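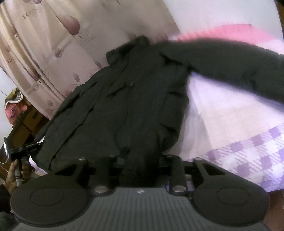 The big winter coat, laid out on the bed before folding.

17 Apr 2021

Well, I think it's finally safe to say it. Winter is over, and the coats are going up into the closet until the snow comes back (please, not in May again!).

I always start with the puffy one, partly to get the hardest job out of the way and partly because I'm a little sentimental about it. I bought it the year we moved up here, when I still believed a raincoat and a sweater would do, and it has walked the dog through every storm since. It's that dark charcoal green that goes with everything, and the furry trim on the hood still makes me feel like somebody setting off for the North Pole when I'm only going to get the mail.

My friend Wilma Vandenberghe taught me to fold these on the bed and I've never gone back to wrestling with them on my lap. Snap it closed, spread it flat, bring the sleeves in across the front, then fold up from the hem and lean on it gently to let the air out. The hood goes last, with the fur on the outside so it doesn't get crushed. I used to use those vacuum bags, but one year the coat came out as flat as a pancake and took days to perk up again - so now it gets an old cotton pillowcase and a shelf to itself.

Next up are the scarves and the wool hats, and then the mittens, if I can find the mates to any of them. I've got tea on and a whole Saturday ahead of me, so I'd better get back to it.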